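I bought the Flatar folding table in January, after reading that it was "the last work table you'll need." I have owned three of those already.

**What you get:** a top, two folding legs, a bag of bolts, and a leaflet that covers assembly in 18 steps. Eleven would do. It cost me 118 dollars before shipping, which is a lot for something that lives behind a door most of the week.

**Setup.** The Flatar site says 2 minutes. Sure, if you've done it before and your thumbs are made of leather. The locking tabs are stiff, and the left one on mine has to be kicked.

**Stability.** Better than I expected, I'll give it that. It wobbles if you lean on a corner to write. My old Metel didn't, but the Metel weighed as much as a stove.

**Surface.** The listing claims it's been tested for 3000 wipe-downs. By whom? With what? Mine had a coffee ring by the first weekend and it's still there. Sneha Agarwal, who has the same table, got hers out with baking soda. I tried that and now I have a paler ring. A cloth over the top is the cheap answer, and it stops small stuff from sliding.

Black cloth, and small stuff:

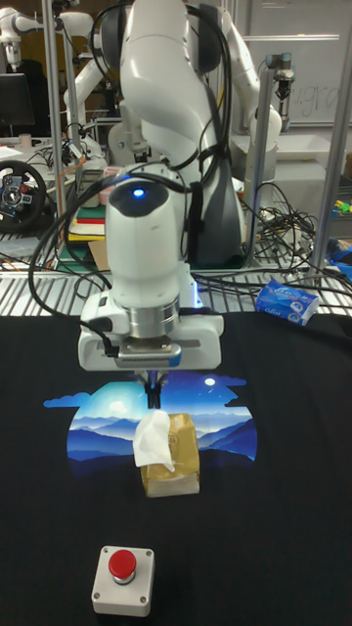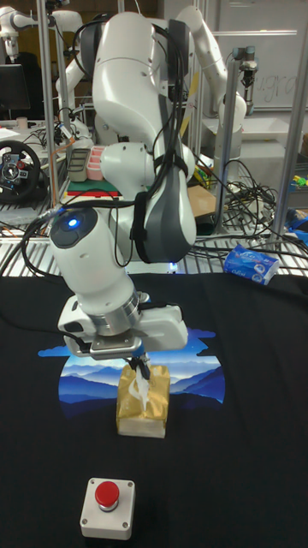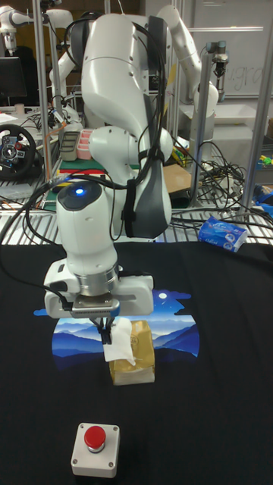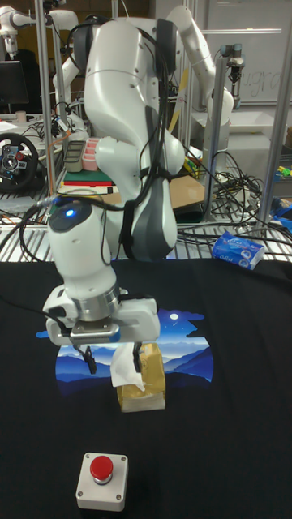
The carrying handle is the part I'd send back if I could. It's thin, it digs in, and it sits off center so the table bangs your shin on the stairs. Broder puts a wide strap on theirs for less money. The Meireles one has no handle at all, so I suppose it could be worse.

Three stars. I'd wait for a sale, and I'd check the left tab before throwing out the box.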